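Cómo hacer mochi relleno de anko en casa (sin que se te pegue hasta el alma)

Publicado en Recetas de fin de semana

La primera vez que hice mochi acabé con la masa en los codos. La segunda, en el pelo. A la tercera salió redondito, blando, con ese punto elástico que da tantísimo gusto al morder, y desde entonces no he parado. ¡Es mucho más fácil de lo que parece! Lo único que hace falta es tener todo preparado antes de empezar, porque la masa se trabaja en caliente y no espera.

Esta receta es la de la merienda, la del mochi blandito con relleno de judía dulce (daifuku, si queremos llamarlo por su nombre). No es la versión tradicional en la que se machaca el arroz cocido con mazo, que me encantaría probar algún día, pero que con mis vecinos de abajo no veo viable.

Qué necesitas

Para 8 mochis medianos:

100 g de harina de arroz glutinoso
50 g de azúcar blanco
150 ml de agua
200 g de anko (pasta de judía roja dulce)
Fécula de patata o maicena para espolvorear, bastante más de la que crees

También un bol apto para microondas, una espátula de silicona, film transparente, una brocha de cocina suave, una bandeja con algo de borde y una tabla.

Sobre la harina

Por favor, mira bien la etiqueta. La harina de arroz normal, la que se usa para rebozar o para pan sin gluten, no sirve: queda una pasta quebradiza que no estira nada. Tiene que poner «glutinoso» o «glutinous» (que no lleva gluten, por cierto, el nombre viene de lo pegajoso). En japonés hay dos tipos frecuentes, shiratamako y mochiko. La primera viene en granitos irregulares y da una masa más elástica; la segunda es un polvo fino, más barata y más fácil de encontrar. Yo uso mochiko casi siempre y estoy contentísima.

Paso 1. Las bolitas de anko

Empieza por aquí. Divide la pasta en ocho porciones de 25 g, dales forma de bola con las manos un poco húmedas y mételas en el congelador mientras haces lo demás. Con media hora bastan. No se quedan duras del todo, pero sí lo bastante firmes para envolverlas sin que se aplasten, y se nota muchísimo.

Si tu anko está muy blando, pásalo antes unos minutos por un cazo a fuego bajo, sin dejar de remover, hasta que al arrastrar la espátula se vea el fondo. Luego deja que se enfríe por completo.

Paso 2. La masa

Mezcla en el bol la harina y el azúcar. Añade el agua en tres veces, removiendo bien cada vez, hasta que no queden grumos. Parecerá leche espesa y pensarás que te has pasado de agua. ¡Sigue!

Tapa con film sin apretar y mete el bol en el microondas un minuto a 800 W. Saca, remueve con la espátula mojada y vuelve a meterlo otro minuto. A estas alturas habrá trozos cuajados y trozos líquidos, y tendrá una pinta horrible. Remueve con ganas, insistiendo en los bordes, y dale treinta segundos más. La masa está lista cuando pasa de blanco opaco a un tono ligeramente translúcido y se estira al levantar la espátula. Si aún sabe a harina cruda, otros veinte segundos.

¿No tienes microondas? Al vapor también sale de maravilla: 20 minutos con el bol tapado con un paño, removiendo a mitad de cocción.

Paso 3. Preparar la zona de trabajo

Esto hazlo antes de encender el microondas, que luego vienen las prisas. Yo pongo la bandeja y la tabla una al lado de la otra: en la bandeja va la fécula con la masa encima, y en la tabla doy forma a las piezas. El borde evita que la fécula acabe por toda la cocina (o casi toda).

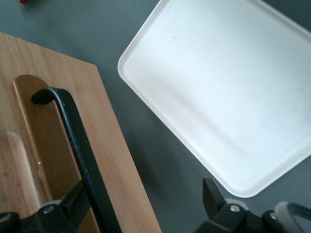

Bandeja blanca de plástico y tabla de madera, antes de empezar.

Espolvorea la bandeja con una capa generosa de fécula, vuelca la masa caliente y espolvorea también por arriba. Espera un par de minutos, lo justo para poder tocarla sin quemarte. Ten cuidado, que guarda el calor por dentro y engaña.

Paso 4. Cortar y rellenar

Corta la masa en ocho trozos con una rasqueta enharinada. Coge uno, aplánalo con los dedos hasta que tenga el tamaño de la palma y procura que el centro quede más grueso que los bordes. Sacude con la brocha la fécula de la cara interior; si se queda ahí, los bordes no pegan.

Coloca una bolita de anko en el medio, sube la masa por los lados y pellizca para cerrar. Dale la vuelta, redondéala entre las manos y déjala con el cierre hacia abajo. La primera te saldrá torcida, la cuarta ya no tanto.

Conservación

El mismo día están espectaculares. Aguantan hasta 12 horas a temperatura fresca en un recipiente cerrado. En la nevera se endurecen enseguida, así que si te sobran, envuélvelos uno a uno y congélalos. Para comerlos, sácalos un par de horas antes.

Variantes que me gustan

Con una fresa pequeña envuelta en una capa fina de anko (¡hazlos en cuanto haya fresas buenas!). Con una cucharadita de matcha tamizada en la harina. Y con crema de cacahuete congelada en bolitas, que no tiene nada de japonés y vuela de la mesa.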